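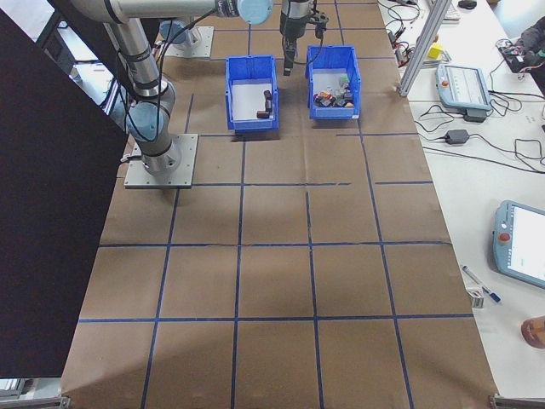 Papel de estraza, cinta azul y dos cajas azules abiertas.

Tiempo de lectura: 4 min

¡Por fin he ordenado el cuarto de costura! Llevaba desde el invierno diciendo que lo haría «el próximo sábado», y el sábado llegaba y yo me ponía a cortar una falda encima de la cama, como siempre. Pues esta vez fue en serio: en junio, con la ventana abierta, la radio puesta y una cafetera entera para mí sola.

Lo que me empujó fue la tela, claro. Encontré en Carrilho (la tienda de retales que hay bajando hacia el río, la de la persiana verde) un lino color mostaza que estaba esperando desde hacía años sin saberlo. Me llevé tres metros y un resto de viyela a cuadros que me dejaron por casi nada, y al llegar a casa no tenía dónde ponerlos. Había bolsas dentro de bolsas. Había un cajón que no se abría por culpa de una cremallera enganchada en el fondo.

Empecé vaciándolo todo en el suelo, que ya sé que da miedo, pero es que no conozco otra manera. Salieron 13 cremalleras negras (¡yo que compro una cada vez que voy a la mercería!), 11 tijeras entre buenas, malas y de manualidades, y un dobladillo a medio coser de unos pantalones que ya ni me valen. También apareció mi cuaderno de patrones, el primero, con las medidas de cuando empecé y unas flechas que ahora no entiendo.

Las telas las separé por peso y no por color. Por color queda precioso, lo reconozco, y en las fotos da mucha envidia, pero luego busco algo para un forro y me paso media tarde tocando montones. Ahora tengo lo fino arriba, lo medio en las dos baldas centrales y los abrigos y las lonas abajo del todo, donde no se me pueden caer encima. Cada pieza lleva un papelito con el largo, el ancho y si está lavada o no. Lo de apuntar si está lavada me lo habría agradecido mucho la yo del año pasado, la del vestido que encogió.

Para los retales pequeños puse una norma: si no da para un bolsillo, va a la bolsa de relleno. Me costó con un trocito de terciopelo azul noche, y al final lo indulté. Será un alfiletero.

El otro gran cambio es la mesa. Compré el tablero Kullov de 80 de fondo y lo subí sobre dos cajoneras, de modo que corto de pie y no me duele la espalda. ¡Qué diferencia! Antes terminaba de cortar un abrigo y tenía que tumbarme. Encima va la plancha de corte, y en una esquina el peso para sujetar patrones, que es una piedra de la playa y funciona igual de bien que los de catálogo.

Los hilos siguen siendo un problema. Los tengo en una caja de galletas y se enredan entre ellos en cuanto me doy la vuelta, así que acepto ideas, sobre todo si no implican taladrar la pared.

Esta misma semana estreno el sitio con el patrón Joso, una camisa amplia con canesú y bolsillo de parche que llevo meses queriendo hacer. La haré en la viyela, para ir entrando en calor, y el lino lo dejo para después, cuando se me pase el respeto. Ya os enseñaré cómo casan los cuadros en el canesú, o cómo no casan.

Entradas recientes
Bolsillos de parche sin que se tuerzan
Una tarde de retales en Carrilho
El pantalón Andar: talla, tela y dos arreglos
Cómo lavo el lino antes de cortarlo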